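Runar — progress report to Teltis
Second reporting period, through November

Prepared by Nest Lloyd, project lead

Summary

Work in this period went mainly into recording hand demonstrations for the bottle task. We set a target of 200 usable demonstrations by the end of the period and have 116. The shortfall comes from two causes, both described further on: a slow start on the finger mounts, and a stricter rule for what we accept as a good recording. Spending is within the approved budget. We are asking for one change to the schedule and no additional money.

Background to this period

The first report covered the choice of method. We compared driving the arm by remote control with having a person carry a hand-held gripper and do the task directly. Remote control gave clean joint data, but it was slow, and two of our three operators found it tiring after half an hour. The hand-held tool lets the operator work at close to normal speed, and it can be carried to any desk or table in the building. Teltis agreed to the hand-held method as the main source of data, with remote control kept for checking.

The task is the one set out in the proposal. The operator approaches an upright bottle, closes the fingers on it, lifts it, moves it to a marked place and sets it down so that it stays standing. We chose a bottle for its plain shape and for the black lettering down the side, which helps us judge from the recording how far the bottle has turned in the grip.

Demonstrations at desks

We recorded first at ordinary desks in the open office, with whatever people had on them left in place. The policy has to cope with mugs, notebooks and cables near the bottle, and a cleared surface would teach it very little about that.
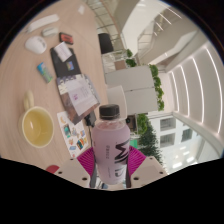
Page 3 of 7

The flexible ribbed fingers are doing what we hoped. They bend around the side of the bottle, so the operator does not have to line up exactly before closing. With the rigid fingers used in the first period, a small error in the approach tended to push the bottle over. We have kept the rigid set as a spare but do not plan to record with it again.

The mounts gave us more trouble. The first printed base plates let the fingers drift inward by a few millimeters over a long session, and the opening width we logged no longer matched the real one. We stopped recording for nine working days while Bellis reprinted the plates with a thicker wall at the screw holes. Recordings made before the change have been set aside. They are still on the server in case we find a way to correct the width afterward, but they are not in the count of 116.

Each session now starts with the same short routine. The operator opens and closes the gripper fully five times, holds it still for a few seconds, and then begins. This adds under a minute and has caught two loose screws so far.

Acceptance rule

In the first period we kept any recording in which the bottle ended up in the right place. That was too loose. A review in the middle of this period found demonstrations where the operator had nudged the bottle with the free hand, or had closed on it, let go and closed again. A policy trained on those will copy the habit.

A recording is now accepted only if the bottle is gripped once, released once and not touched by anything but the fingers in between. The operator's free hand stays out of view. Pauses are allowed up to two seconds. Under this rule we lose roughly 25 percent of what we record, and most of the losses come from the first few attempts of a session. Operators improve quickly after that. We have started to treat those attempts as practice and do not log them at all, which saves time in review.

Review itself is still done by eye. One person watches every recording at double speed and marks it as accepted or rejected, and a second person checks the rejected ones. The two disagree now and then, mostly over what counts as a second grip. I have written a one-page note with agreed rulings and will add to it as cases come up.

Demonstrations at the round table

After the desks we moved to placing. The marked place is a round red coaster, small enough that the bottle has to be set down with some care. We wanted a surface with more room on all sides so that operators could come at the bottle from different directions, and a different background from the desk recordings.
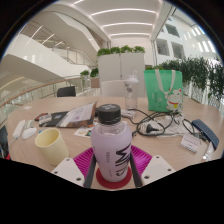
Placing is the harder half of the task for a new operator. Looking down past the tool, it is difficult to tell when the base of the bottle has made contact, and people tend to release a little early. We asked operators to lower until they feel the tool stop, wait for a moment, and then open slowly. Early releases dropped sharply after that instruction was given, and the force readings at the end of each recording are now much more even from one person to the next.

Light is a concern we had not planned for. The building takes in a lot of daylight and also has long rows of ceiling lights. Tracking held up in most sessions, but in the late afternoon it sometimes slipped when the tool was tilted back toward a bright area. We now record between 9:30 and 3:00 and note the weather in the session log. I would like some harder light in the final set too, and will schedule it once the main count is met.

First training run

We trained one early policy on the first 100 accepted demonstrations and ran it on the arm in the Gririx test cell. It reached and gripped the bottle reliably when the bottle stood near the middle of the work area, and less well toward the edges, where we have few recordings. Placing was poor. The arm reached the coaster but often let go too high. I read this as a matter of data, given that many of those demonstrations were made before the new release instruction. We did not tune the policy further and will repeat the run when the set is complete.

Schedule

We ask to move the date for the full set of 200 back by five weeks. The training milestone would move with it; the final demonstration would stay where it is. The time comes out of the slack at the end of the plan — about half of it would then be used.

Work planned for the next period:

Complete the remaining demonstrations, with more starting positions near the edges of the work area.
Record a small set by remote control on the same task, for comparison.
Bring in two operators who have not used the tool before.
Repeat the training run on the full set and report grip and placing results separately.

Budget

The reprinted plates were charged to the hardware line, which remains under its limit. Operator hours are lower than planned because of the stoppage and will catch up in the next period. The table of costs is sent separately in the usual form.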